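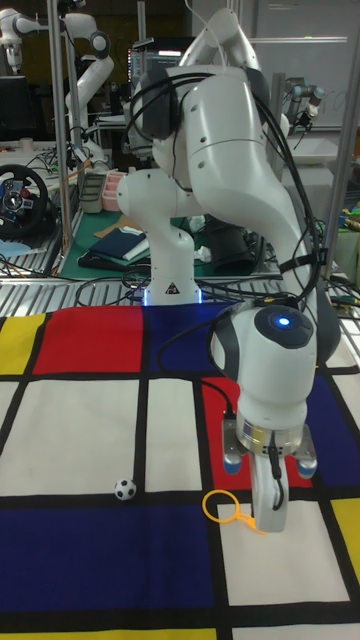
Debate clips, second pass (July)

Went back over the Garville primary debate for the joke-tagging set. 80 clips in total, 76 usable. The other four are Louro talking over the moderator and the transcript is a mess, so left out.

Simonetti still gets the most late-night mentions, around 30 of them, nearly all about the canal tax answer. Faditz has 20 and most are one gag repeated by different hosts - need to decide if repeats count once or each time. Counted each time for now.

Louro's pyramid remark was tagged as sarcasm by two of us. Listened again and I think he meant it. Changed to sincere, old tag kept in the notes column.

To do: fix timestamps in the second hour, they run late after the advert break. Closing statements not started.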